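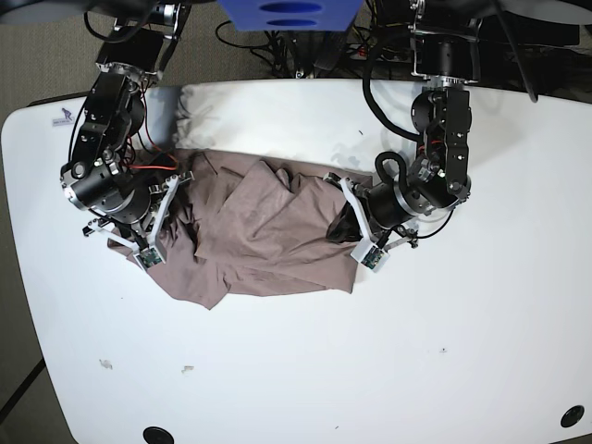
I fold laundry on Sunday-type evenings, by which I mean any evening when the basket gets too full to carry. It takes me the length of one radio show. I have been asking for years when a machine will do it for me, and last January I decided to find out properly.

The short answer is that machines can do parts of it, slowly. The longer answer came from Gerardo Lombardi, who used to fix presses at the Nordin laundry in Cenddale and now teaches evening classes in Lultorbridge. He said people get the hard part wrong. They think it's the folding. Folding is the easy bit once you have a flat towel and two corners. The hard part is getting from a heap to a flat towel.

A mug is the same shape every time you pick it up. A shirt never is. It comes out of the dryer with a sleeve inside out and a sock stuck in it, and you have to find an edge before you can do anything. I do this by feel. I rub the cloth between my fingers and know if I have one layer or two. A camera sees the top of the pile and has to guess at the rest, so a lot of work now goes into touch sensors on the fingertips. That seems right to me.

Gerardo's old plant ran 293 sheets in a shift through the flatwork line, with a person at the front feeding in the corners. The machine ironed and folded. The person did the untangling. He left 6 years ago and he says the job at the front is still there.

My friend Vendula Brabec thinks I'm too gloomy. Her point is that two arms with simple grippers can already pull a cloth straight, and that speed will come. She would be happy with a machine that took 5 minutes per shirt as long as it did it while she was asleep. I hadn't thought of it that way — I was timing it against myself.

So my list for now: vacuuming, yes. Dishes, yes, if you load them. Towels, maybe soon. Fitted sheets, I can't do those either.

I still have two baskets upstairs, and one of them is all socks.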